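Subject: Re: [trirnus-players] Patch and the July season reset

On 19 August 2018, a list member wrote:
> Does the new Trirnus patch wipe club records? I have 105 wins
> with Clerkwood and don't want to lose them.

No, your wins stay. Only the ranking points go back to 500. The reset was due in July but got pushed back. 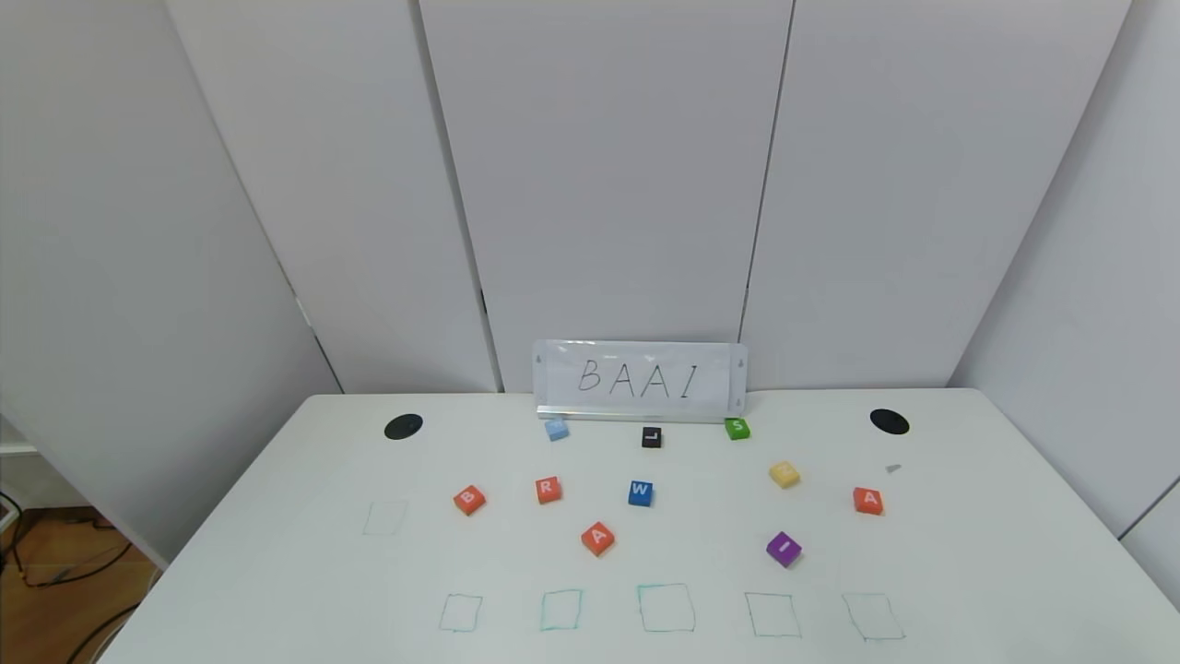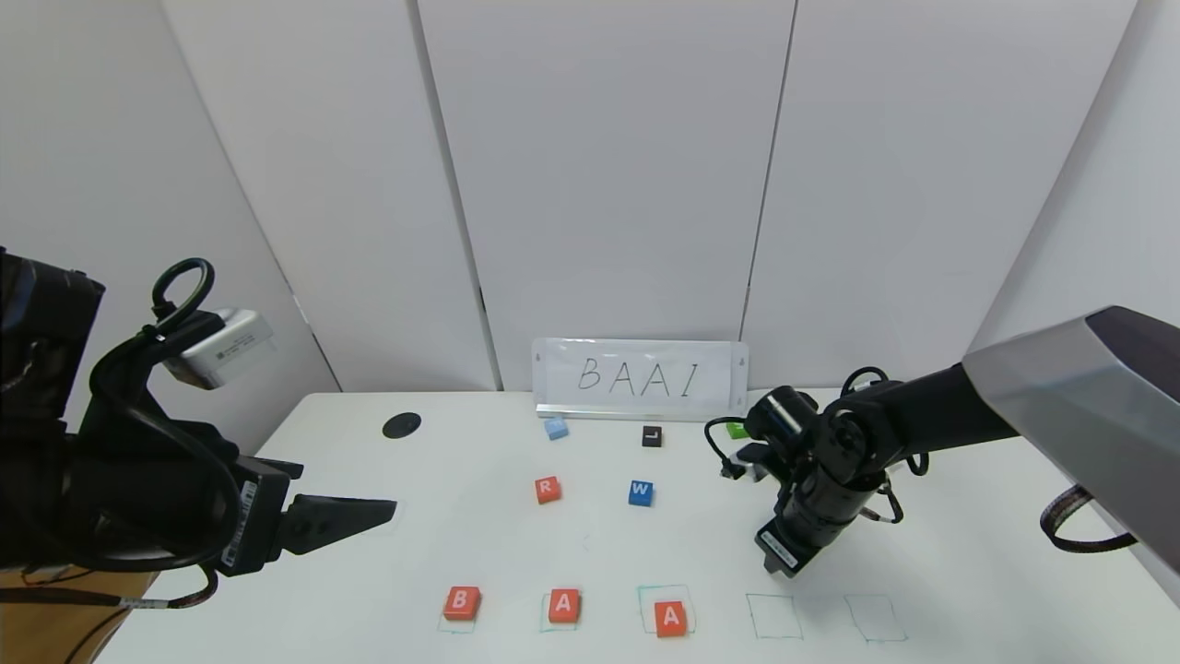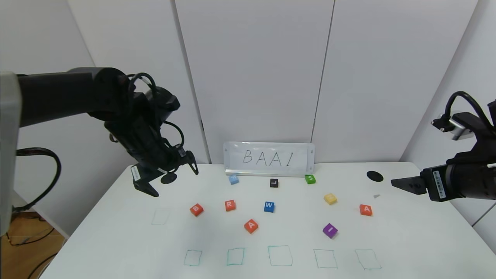
Online matches now run six minutes a half – the old setting is still there for local play. The Pruvost stadium loads properly on my machine after the patch. Nunurham still hangs at kickoff if you pick rain, so leave the weather on clear for now.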